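From: Henrik Reuter
To: flornham-allotments
Subject: Re: Re: the hose rota, again

Friederike Reuter wrote:
> Could whoever has the long hose please bring it back to the
> Flornham gate before November? It was last seen near plot 5.
> Also, the water bill is 90 dollars more than last year, and I
> would like to hear theories.

My theory is the hose. I say this as the holder of plot 5 and, by marriage, the person most likely to be blamed for anything that leaks.

For the record, I gave it to the Bakum end in good order. It had one patch, near the nozzle, and the patch was mine. When I walked up there at 7 this morning it was lying under the beans with three patches and a kink you could hang a coat on. 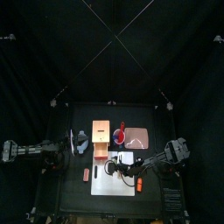
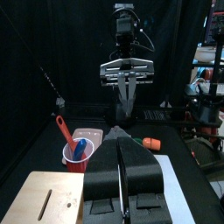
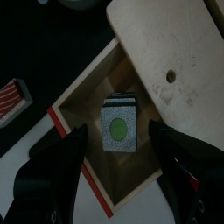 The meter by the gate read 1587 when I went past. According to the notebook in the shed it read 666 at the last check, but the notebook also says that Ferri squash should be sown "when it feels right," so I wouldn't take it to court. Could someone with better glasses than mine go and read the thing again?

As for the rota, I propose we go back to the old one. Lower plots in the morning, Bakum end in the evening, and anybody growing Zidum cabbages gets a second turn on the grounds that they've suffered enough. If you swap turns, write it on the board and sign it. "Me" is not a signature.

I'll bring the hose down tonight. Friederike, please don't reply to this on the list, I'm in the kitchen.

Henrik
Plot 5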